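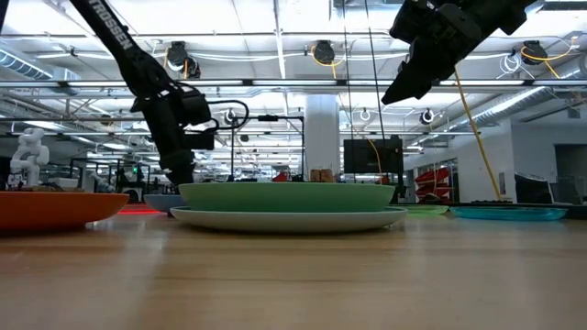
Bakadness Two-Arm Recording Station

The Bakadness station is supplied by Amow to laboratories and training centers that need recorded examples of tabletop handling for a learning system. An operator guides the two arms through a task while the station stores joint positions, gripper state and video on a single clock. Each completed attempt is saved as one episode.

Tableware is the standard starting task set. Plates and bowls of differing color, size and rim shape are placed on the table, and the operator stacks, separates or moves them. Positions should be changed between episodes so that the learning system does not come to depend on one layout.

Supplied with the station
Two arms with grippers
Fixed workspace camera
Recording computer and software
Operator guide and task cards

Recording
Task sets included: 5
Episodes recommended per task: 700
Warranty: 24 months

Episodes may be marked as complete, partial or failed at the time of recording. Failed attempts are kept unless the operator deletes them. Files can be exported in open formats, and no subscription is required to read them.

Installation and operator training take three days at the customer's site. Units are assembled in Wumisthorpe. Service and spare parts for customers in southern Europe are handled by the Cáceres office. Tables and tableware are not included and may be ordered separately. Requests for a quotation should state the intended tasks and the floor space available.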